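13 de septiembre de 2022 – El club de baloncesto Gosier abrirá en octubre la inscripción para su liga local, con 20 equipos repartidos en 2 grupos. La fase regular constará de 61 partidos, incluido el encuentro inaugural, y se jugará en el pabellón Hundo. El plazo para presentar fichas termina el día 31 del mismo mes.

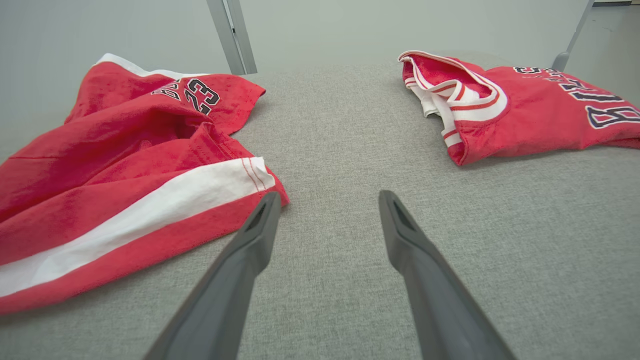

Kestosance suministrará los balones y las actas. Los aplazamientos deberán solicitarse por escrito – sin excepciones – a la secretaría del club.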